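The basket that does everything

April 12, 2020

So I have been home long enough now that I've started having opinions about laundry. I never used to! Laundry was a thing I did at 10 at night with one eye on the TV, and then it lived on the armchair until somebody needed the armchair. But when you're in the house all day you walk past the machine all day, and you start to think, hmm, could this be nicer?

Let me back up to January, when I decided I was done with plastic laundry baskets. I've had two of them crack on me in the same spot, right where the handle meets the side, and the second one got me in the shin. I told Kerstin Kleinschmidt about it on the phone and she said get a woven one, get a white one, and stop buying the cheap stuff. (She is right about most things and I wish she'd be less cheerful about it.)

I looked at a lot of baskets. A LOT. There was a Darov one I loved until I saw that it only came in a size that would hold maybe a family of bath mats. There was a Brodley with a cotton liner, very pretty, but I know myself and I know that liner would get washed once and then never go back in. In the end I went for a plain white woven rectangle with a good thick rim, no liner, no lid, no little leather tag.

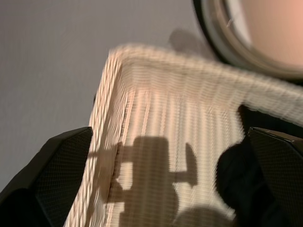 And I do love the weave. I know it's silly to get worked up over a weave, but after years of blue plastic it feels like I've got a piece of furniture sitting by the washer. It's more of a cream than a true white once the sun gets on it, so if you're trying to match bright white shelves you might be disappointed. I'm not matching anything to anything, so I'm fine.

Rectangle over round, by the way, every time. I had a round hamper in my old apartment and it could never sit flush against a wall, so there was always this sad little triangle behind it where socks went to retire. The rectangle slides right up to the front of the machine, and I can tip the whole load in without carrying armfuls across the room and dropping underwear as I go.

Which brings me to my actual system, if you can call it that. Everything dirty goes in the basket, all mixed up. On wash day I pull it over to the machine, open the door, and sort right there: lights go in first, and darks and reds get tossed in a heap on the floor for the next round. Once the lights are in, I flip the basket completely upside down and give it a good shake. You would not believe what falls out. Hair ties, a receipt, one baby-sized sock (there is no baby in this house), and so much lint. Little things love to hang on at the rim, so look there before you start the machine. I once ran a full load of whites and then found the one washcloth I'd been hunting for still tucked in the corner.

I spin at 800 for most things now. I used to run it as high as it would go because I figured faster meant drier and drier meant done, but my shirts came out like crumpled maps and I hate ironing more than I hate waiting. At 800 they're a bit damper, but I hang them up and they mostly sort themselves out.

Detergent: I've been using Cukness, the unscented one, and half of what the cap says. My towels got softer when I cut back. My sister swears by Fuchs and says I'm missing out on the lemon smell, but lemon makes me feel like I'm in a hotel lobby.

As for cleaning the basket itself, I vacuum it with the brush attachment and then go over it with a damp cloth, and I leave it upside down by the window for the afternoon. Don't soak it and please don't put wet towels in it overnight. I did that in the first week and it smelled like a pond until Wednesday.
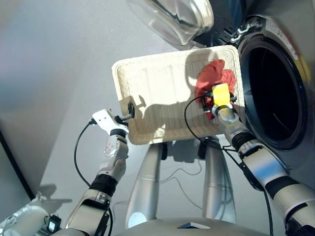 Roswitha Brandes writes: I have had a woven basket for years and I agree about the wet towels, but you can save it if you forget. Sprinkle baking soda in the bottom, leave it overnight and shake it out in the yard the next day. Also, please try a separate bag for the reds! I used to do the heap on the floor like you and I turned 100 percent of my husband's undershirts pink in one go. He wore them anyway.

Okay, Roswitha, I'm getting a bag for the reds. I have an old pillowcase with a drawstring that should work, and I'll hang it on the hook behind the door and see if anybody else in this house uses it. More on the linen closet next time, once I can get the door to shut.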